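Charitable Raffles and Bingo Nights in Ostbridge: Your Questions

Last touched up in February, after the new permit forms came out. I'm Aino Savolainen, and I've been filling out gaming permits for small clubs in and near Ostbridge for longer than I'd like to admit. People kept emailing me the same questions, so I put them on one page. I'm not a lawyer, and if the city clerk tells you something different from what I say, go with the clerk!

Do we really need a permit for a raffle?

If people pay to enter and somebody wins something, yes, you almost certainly do. I get asked this a lot by people whose club has been doing a raffle since forever and never filed a thing. That doesn't make it legal, it just means it never came up. The one carve-out in the Ostbridge code is for a drawing where the total value of all the prizes is under $240 and the tickets are sold and drawn at the same event. Sell even one ticket the week before and you're out of the carve-out and into the permit.

What about a free drawing, like a door prize?

Free is fine, as long as it's free all the way through. If the door prize ticket comes with a paid admission, the clerk's office looks at whether somebody could get one without paying. Put a little sign at the door saying anyone can have a ticket, and mean it.

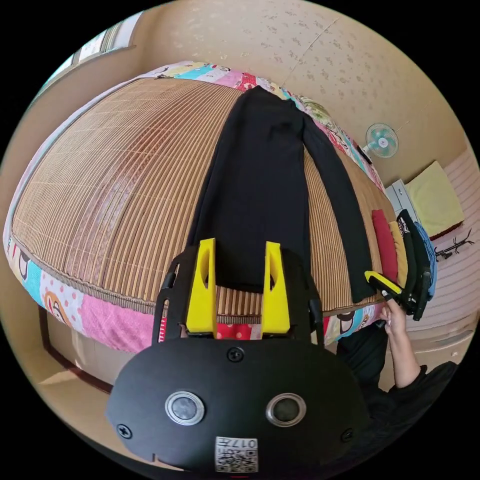

I also tell people to keep the free tickets a different color from any paid ones. We mixed them up one year at the Lindqvist Hall and spent the better part of an evening squinting at stubs (never again).

Who can apply?

Nonprofits, school groups, veterans' posts, churches and the like. Your group has to have existed for at least a year before you apply, and you need something on paper to show it. Meeting minutes work. So does an old bank statement in the group's name. A Facebook page does not, and I have seen people try.

A private business can't hold the permit. It can donate prizes, and it can let you use its space, but the money has to go to the group and the person signing has to be a member of the group.

How long does it take?

Give it 14 business days from when the clerk stamps your form. The clock doesn't start when you mail it. If they send it back for a missing signature, which happens all the time on page two, you start over from zero. I walk mine in first thing in the morning and stand there while they flip through it.

How much money can we take in?

For a single raffle on the basic permit, there isn't a cap on ticket sales, but there is one on prizes. For bingo it works the other way around, and I know, it drives me nuts too. The bingo permit limits what you pay out in one night to $1,413. Don't ask me where the number came from. I've heard it was a round figure once and then got adjusted for inflation, but I couldn't swear to it.

If you want a progressive jackpot, that's a separate form, and the jackpot counts toward the limit on the night it's won.

Can we pay the person calling the numbers?

Not in cash and not with a share of the take. You can feed them. You can give them a T-shirt. The Berari Street Social Club got a warning letter over gas money for their caller, so I'd skip that too, even though it seems harsh.

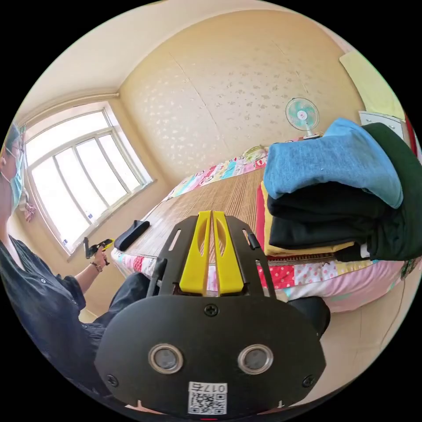 Can we sell tickets online?

This is the one that's changing. Right now the answer is a qualified no. You can advertise online, you can post the ticket price and the prize list, and you can take somebody's name so they can come by and pay. What you can't do is take the payment on a website and email them a number. There's a bill that would allow it, and the last hearing I sat through ran well into the evening, mostly on the question of how you check that a buyer is in the state. I wouldn't plan your spring fundraiser around it passing.

Some of you have asked about Ondero, the ticketing service. It's fine for selling seats to a dinner. Just keep the raffle out of the checkout page, because the clerk will treat it as one sale.

How old do players have to be?

Eighteen for bingo, and eighteen to buy a raffle ticket. Kids can be in the room. They can help hand out snacks and they can pull the winning ticket out of the drum, which everybody loves. They can't hold a card, even if grandma paid for it and is sitting right next to them. 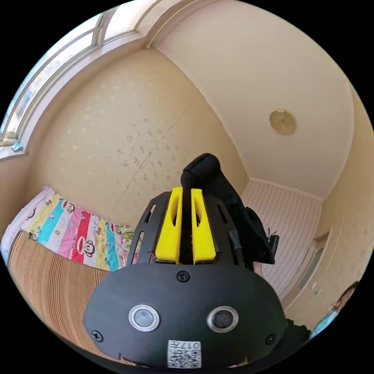
What records do we have to keep?

Keep your ticket stubs, a list of prizes with their values, the names of the winners of anything worth over $240, and your deposit slip. Hang on to all of it for three years. The report is due 30 days after the event, and it's one page, so please just do it while you still remember who won the ham. We sold 579 tickets at our last raffle and the whole report took me less than an hour.

What if the winner never shows up?

Your rules have to say what happens, and they have to be printed on the ticket or posted where tickets are sold. Most groups give it 30 days and then draw again. You can't quietly keep the prize for next year.

Is a 50/50 a raffle?

Yep, same permit. Write "half of proceeds" on the prize line and fill in the real dollar amount on the report afterward.

Where do I send the form?

City clerk's office, second floor, the window on the left. They close for lunch at noon and they do mean noon. Bring a check, since they still don't take cards.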